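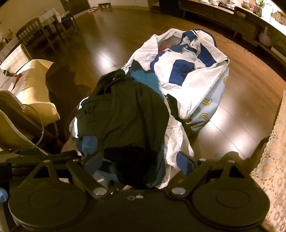

Grirdale Enterprise Centre has opened applications for its spring start-up programme, which offers 70 places to residents who have been trading for less than two years or who plan to begin trading before the end of April.

The programme runs over five evenings and covers pricing, bookkeeping, tax registration and finding a first customer. Each session begins at 6.30pm in the Doltotine Building. Participants who attend all five may apply for a grant of up to £2,043 towards equipment, insurance or training. Grants will not be paid towards wages or existing debts.

Yến Doãn, founder of the catering firm Châu, will lead the session on pricing. She completed the programme herself and now supplies lunches to offices across the town.

"I was charging too little and working every weekend," she said. "The course made me write down what each order cost me. I put my prices up the following month and kept most of my customers."

Caradog Ruddock, head of business support at the centre, said that applications from sole traders were particularly welcome. The centre answered 3,535 enquiries last year, the majority from people working alone.

The session on tax registration will be given by the accountancy practice Brurov, which will also offer each participant one free appointment.

Application forms are available from the centre's reception and must be returned by noon on the closing date printed on the form. Late applications will be placed on a waiting list.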